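Home Issues Authors Search
July
Hường Quan and Josphat Kariuki

4. Why people say a table is clean

Our respondents agreed on very little, but every one of them was sure of knowing a clean table when they saw one. We gave 241 adults in Rudwood and Korkura the same short questionnaire, with 12 items on wiping, crumbs and the moral standing of coasters. Two returned it with a ring from a coffee cup on the page devoted to coasters. We kept both.

The earlier literature treats tidiness as a trait, something a person has or lacks, like freckles. Unnithan's household diaries suggested otherwise, and our data side with the diaries. The same people who rated themselves "very tidy" at home gave their work tables scores that would embarrass a bus station. When Kiều Phí interviewed them again, they explained that the work table was shared, and that a shared mess belongs to whoever left last. Each had a colleague in mind. In the Rudwood office, three respondents had each other in mind.

Surface color mattered more than we had planned for. Pale wood was judged cleaner than dark wood at a glance and dirtier on inspection, a penalty we call the flour effect, over Chiến Lò's objection that flour is the one thing pale wood hides. Grain made this worse. Respondents took streaks in the planks for stains, and shade for spills (Figure 3).
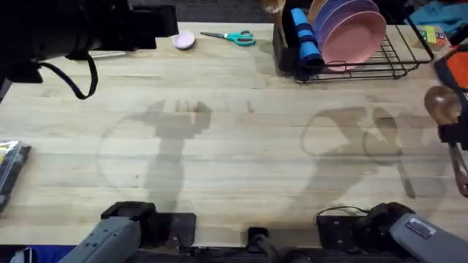
Figure 3. Butcher-block tabletop with shadows across the middle.

Age predicted nothing. Neither did income, although wealthier respondents wrote longer comments. The best single predictor was whether a visitor was expected, and we regret that we asked it last, when patience had thinned and several people had started drawing in the margins. A revised form puts it first and drops the item on placemats, which produced more anger than variance.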